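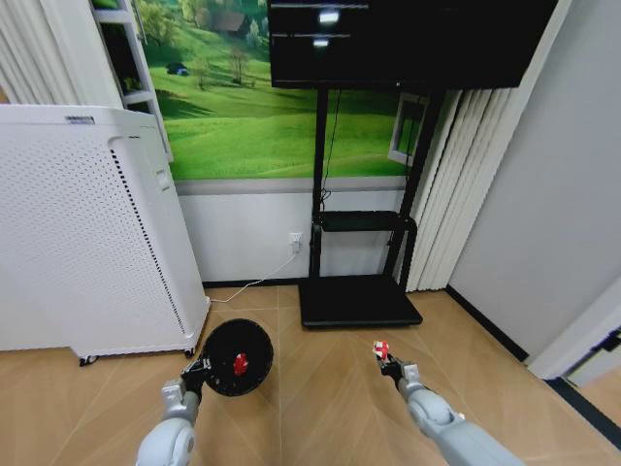 체험 중. 왼팔에는 둥글고 까만 것, 오른팔에는 빨갛고 하얀 작은 것

양팔 로봇 대여 서비스 Flilia, 정기 결제로 넘어가도 될까요?

Štefanec
2018년 1월 2일

안녕하세요, 눈팅만 하다가 처음 글 써요. 요즘 Flilia에서 하는 양팔 로봇 대여 체험을 신청해서 써 보고 있거든요. 바닥에 있는 자잘한 물건을 집어서 그릇에 모으는 작업을 시키는 중인데 생각보다 재미있습니다 ㅎㅎ 체험은 4일이고 그 뒤에 Present 요금제로 넘어가면 한 달에 122만 원이래요. 설치 기사님 방문이랑 원격 점검이 포함이라는데 이게 비싼 건지 싼 건지 감이 전혀 안 와요.

제일 고민되는 건 양팔을 같이 쓰는 작업이에요. 한 손은 그릇을 들고 다른 손은 물건을 집어 넣는 식인데, 제가 조종을 못해서 그런지 놓는 순간이 늘 어려워요. 그릇 각도를 어떻게 잡아야 할지도 모르겠고요. 연습하면 느는 건지, 아니면 상위 요금제에 있는 자동 보정이 꼭 필요한 건지 써 보신 분 계시면 알려 주세요! 아래는 그릇에 담긴 상태고 오른쪽 집게는 비어 있어요.
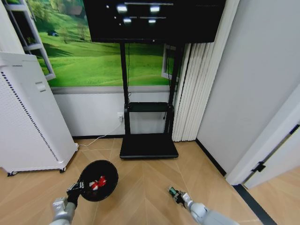 Radomír Hrnčiar

저는 Present 요금제를 6월부터 쓰고 있어요. 결론부터 말하면 자동 보정은 나중에 추가해도 됩니다. 처음 일주일은 누구나 놓는 동작에서 헤매요. 저는 그릇 든 팔을 먼저 세워 두고, 그쪽은 건드리지 않은 채 반대쪽 팔만 움직이는 연습을 매일 15분씩 했어요. 두 팔을 동시에 움직이는 건 그다음에 하시고요.

요금은 계약서에서 소모품 항목을 꼭 보세요. 집게 끝 패드 교체가 저는 별도 청구였어요. 방문 점검도 횟수 제한이 있어서 그 이상은 돈을 더 냈고요. 그래도 고장 났을 때 전화 연결은 잘 되는 편이라 그건 만족해요. 아 그리고 체험 끝나는 날 자동으로 넘어가는지 상담원한테 문자로 답을 받아 두세요. 저는 전화로만 물어봤다가 나중에 말이 달라서 좀 싸웠어요;;

Tandon

그 돈이면 그냥 손으로 줍겠습니다. 별점은 5점 만점에 2점 드려요. 저는 써 본 적은 없고 친구가 쓰는 거 봤어요.

Štefanec

답변 감사합니다! Radomír님 말씀대로 한쪽 팔만 움직이는 연습부터 해 볼게요. 소모품은 생각도 못 했는데 상담원한테 물어봐야겠네요. 그사이에 팔 쪽 카메라 화면도 한 장 저장해 봤어요. 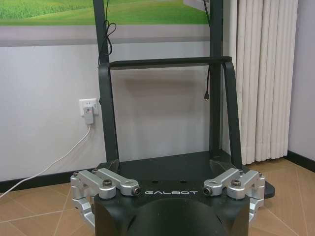
요금제는 일단 한 달만 해 보는 쪽으로 마음이 기울었어요. 연 단위로 묶으면 할인이 있다고는 하는데 한 달도 안 써 보고 묶이긴 싫어서요. 대신 계속 쓸 거면 방 정리부터 해야겠더라고요. 스탠드 오른쪽 기둥 옆으로 케이블 단자가 허공에 대롱대롱 매달려 있는 거 보이시죠? 왼쪽 기둥에도 돌돌 말린 선이 늘어져 있고... 팔이 저기까지 가면 걸릴까 봐 겁나서 케이블 타이부터 주문했습니다. 혹시 대여 기간에 로봇이 주변 물건을 건드려서 망가지면 보상이 어떻게 되는지 아시는 분 계신가요? 약관을 읽어 봤는데 그 부분은 말이 어려워서 잘 모르겠어요.

Radomír Hrnčiar

보상은 저도 겪어 본 적이 없어서 모르겠어요. 약관 그 부분을 캡처해서 상담 창에 올리면 담당자가 풀어서 설명해 주더라고요. 거기 물어보는 게 제일 빨라요.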